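How to Get a White Tabletop Clean (and Keep It That Way)

Posted February 10, 2021 by Teresa Ó Riain
Filed under: Surfaces, Work room
115 comments

Quick one today, I have a pile of orders to get out. But I keep getting the same email about white tables. Gray haze, pencil marks, sticky patch where the tape was. So, the whole routine, start to finish.

I have a big white table with a wood edge. Paid 172 for it secondhand when I moved the sewing stuff to the back room in Brirdale. Use it for cutting patterns, wrapping, a bit of glue work. It gets filthy. White shows everything, and no, I wouldn't swap it for a dark one, you can't see thread on a dark one.

Time: half an hour if it's bad. Ten minutes if you do it every week.

What you need

Two soft cloths, one for wet and one for dry
A bowl of warm water
Dish soap, plain, the cheap kind
White eraser (the soft block sort, not the pink one on the end of a pencil)
Baking soda
A little cooking oil
An old plastic card
A dry paintbrush, any size

No bleach. No scrubbing powder. No green scouring pad!! I did that to my first table and it had a dull patch the size of a dinner plate forever after.

Before you start

Take everything off. All of it. I know you want to slide the stuff down to one end and clean round it. Then you get a clean half and a dirty half and a line in the middle. Put things on the floor, on a chair, on the bed.

Open the blinds or turn on a lamp at the side. Low light from one side shows up marks that the ceiling light hides completely. Get your head down near the level of the table and look across it.

Step 1. Dry first

Brush off the crumbs, threads and eraser bits with the paintbrush. Work toward you and catch it in your hand or a dustpan. If you go in with a wet cloth straight away you make paste. Gray paste, and it gets into the join by the edge.

Step 2. Pencil

Do this while the top is still dry. White eraser, light pressure, small circles. Long pencil lines from a ruler take a while, go along the line and not across it. Brush off the crumbs again.

If it leaves a shadow, a dab of dish soap on a damp cloth, rub, wipe. Usually gone.

Not every faint line is pencil btw. Could be a crease if you've got paper laid over the top, could be a scratch. Run a fingernail across. Catches = scratch, leave it alone. A crease you can feel as a little ridge, and no amount of rubbing will help, change the paper.

Step 3. Sticky stuff

Tape glue, label glue, whatever that was. Drop of cooking oil, leave it five minutes, push it off with the edge of the plastic card held nearly flat. Then soap and water to get the oil off. Do not skip the soap, oil on a cutting table means oil on your fabric. Ask me how many pillowcases.

Dried white glue doesn't need oil. Warm damp cloth laid on top, wait, card.

Step 4. The wash

One squirt of soap in the bowl. Wring the cloth out hard, it should be damp and not dripping. Start at the far side and pull toward you in straight strips, overlapping a bit. Rinse the cloth every couple of strips. When the water goes gray, change the water.

Then again with plain water. Soap left behind dries to a haze and that haze is what most of you are writing to me about. It's not dirt, it's the last time you cleaned it.

Step 5. The stubborn ones

Ink, tea rings, marker. Baking soda with just enough water to make a paste. Fingertip, not a brush. Ten seconds, wipe, look. Repeat if you need to. Try it in a corner first if you dont know what your top is made of.

Ballpoint sometimes never comes out all the way. Mine has a small blue comma near one corner and I've made peace with it.

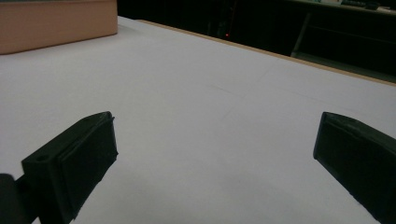
Step 6. The wood edge

Gets its own step, everyone forgets it. A bare or thinly finished strip soaks up water and goes dark or furry. So keep the wet cloth on the white part, stop short of the wood, and do the edge last with a cloth that's barely damp. Along the grain. Dry it right away.

The join between the white and the wood collects gunk. Wrap one layer of cloth round the plastic card and run the corner of it along. Slowly. You'll be disgusted.

If the strip looks thirsty I rub in a very small amount of Hekavine wood wax, leave it overnight, buff. Twice a year, January and July. Any clear furniture wax does the same job.

Step 7. Dry it

Dry cloth, same straight strips. Dont let it air dry, you get water spots and you'll think you did it wrong. Look across it from the side again. Missed bits will jump out at you.

Keeping it white

Paper over the top for glue or paint. Tape it underneath, never on the surface.
Cutting mat for anything with a blade.
Wipe at the end of the day, damp cloth, one minute.
Mugs on a coaster. Yes you.
No newspaper left on it overnight, the ink moves.

Questions from last time

Can I use window spray? For a quick wipe, ok. It won't shift glue, and keep it off the wood.

Vinegar? On mine, fine, well watered down. Not on stone.

My top has gone yellow all over. Probably sun. That won't wash out, sorry. Move it away from the window or put a cloth over it in teh afternoons.

Next post is drawer liners, if I ever get the drawers emptied.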